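Daltstead Assisted Kitchen Project
Progress report to the Hultier Fund, third reporting period
Covers the work up to the end of August

1. Purpose of this report

The grant agreement asks for a short written account at the end of each period, with particular attention to any activity open to the public. The main event in this period was the open day at the Nummont building, and most of the report is about that. Spending is dealt with in section 6. The full spreadsheet has been sent separately.

2. Work done before the open day

The first part of the period went on the simulated kitchen. At the last report we had one room layout and a small set of objects. We now have several layouts which share the same counter stone and can be loaded with different wall tiles, cupboards and floors. The object set has been extended and includes food items, pans, a kettle, small bottles and a number of awkward shapes with thin or scalloped edges.

We ran 1,611 simulated trials of the pick and place task. In each trial the arm has to take hold of a named object, lift it clear of the counter and set it down in a new position. A trial is marked as passed only if all three stages are completed and no other object is knocked out of place. By that measure 419 trials were passed. This is lower than we hoped for. Most of the failures came at the lifting stage, and bottles did worse than anything else, mainly when they were taken by the neck and swung. 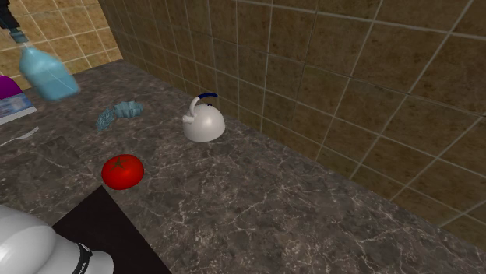
Figure 1. Bottle held at an angle over the counter, with the kettle, cloth and tomato on it.

The swing matters because a tilted bottle is harder to put down upright. We have tried two changes. One slows the arm for the first part of the lift. The other asks the gripper to take the bottle lower on the body if there is room. The slower lift is now in the main version. The lower grip is still being tested and was left out of the open day build, as it sometimes picked an approach that brought the fingers too close to the counter.

3. The open day

The open day was held in the ground floor room at Nummont, from 10 am to 4 pm. We had planned for 200 visitors and 157 signed in at the desk. Visitors included care home staff, occupational therapy students, people from two local disability groups, and families who had seen the notice in the library. The lift was out of order until late morning, which did not affect the demonstration but did mean the talk had to be moved downstairs.

The demonstration ran on two large screens. One showed the whole arm and counter, the other a view close to the gripper. Visitors could choose an object from a printed card and the operator entered the choice. Each run took a few minutes, including the reset. Between runs a member of the team explained what the arm had been asked to do and answered questions.

We had intended to run the demonstration every quarter of an hour. In practice people stayed and asked for a second object, so from noon we ran it continuously and dropped the timetable. The afternoon talk started late for the same reason.

Some of the runs failed in front of visitors. We did not restart or hide these, and the feedback forms suggest that people found them useful. Several asked what would happen if the same thing took place in a real kitchen with someone sitting nearby.
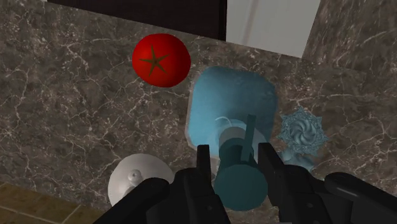 Seidel wrote to us afterwards that the close view was the part worth keeping, but that it needed a person standing beside it for the whole day. The letter went on to say that from the back of the room it was hard to tell when a grip had been accepted by the system and when the operator was still waiting, and it asked for a plain signal on the screen, such as a coloured bar.

We agree with this and have added the bar. It shows amber while the grip is being checked and green once the lift is allowed. The cost was staff time only.

Other points raised on the forms:

Text on the cards was too small. Reprinted in a larger size with more space between lines.

More seating wanted near the screens. We will ask for the folding chairs from upstairs next time.

Some visitors had expected a working arm in the room. The notice said "robot kitchen demonstration" and did not mention simulation. The wording has been changed on the website and will be changed on future posters.

Requests for tasks closer to daily life, in particular opening jars and pouring. Neither is in the present plan. Pouring could be looked at in the next period if the bottle work goes well.

4. Mixed counter task

The last run of the day used the fullest counter layout. The objects differ a good deal in height and outline, which makes it a fair test of whether the arm can carry one item past the others without touching them.

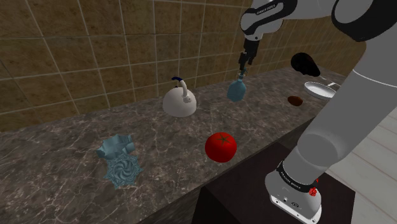 Still: Daltstead Assisted Kitchen Project. Free to reuse with credit.

Flat items remain a weakness. The fingers close well on a bottle neck or a handle, but a plate or a shallow shape lying on the stone gives them very little to hold. For the next period we propose to teach the arm to slide a flat item to the counter edge first and take it from there. A first version exists and has not yet been tested beyond a handful of trials, so no results are given.

5. Delays

The safety review of the real test kitchen has not started. It depends on the electrical work at Nummont being signed off, and the contractor has moved the date twice. We have used the time on simulation, but the move to a real counter is now one period behind the plan in the grant agreement. We would like to discuss this with the Fund before the next payment is due.

6. Spending

Spending is within budget. Printing and refreshments for the open day came in slightly under the amount set aside. The line for electrical work is unspent for the reason given above, and we ask permission to carry it forward.

7. Next period

Finish testing the lower grip on bottles and repeat the full set of trials.
Test the sliding method for flat items.
Begin the safety review once the electrical work is signed off.
Hold a smaller session in Daltstead for care home staff, with the revised cards and screen signal.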